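Skukorano two-arm test bench

Compare grippers on small household items before you commit to a full cell. The bench has a butcher-block top in a black aluminium extrusion frame, with an arm on either side. Price: $2,338, arms sold separately.

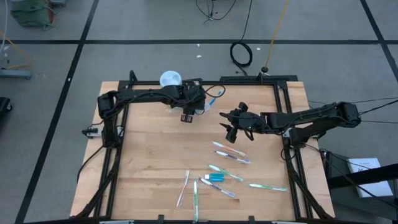 Can I run a different gripper on each arm?
Each arm is set up on its own, so the two can be different models.

Jyoti Pant at Haltstead ran 100 toothbrush picks per gripper. The Mavever managed 86. Orders placed by Friday ship in November.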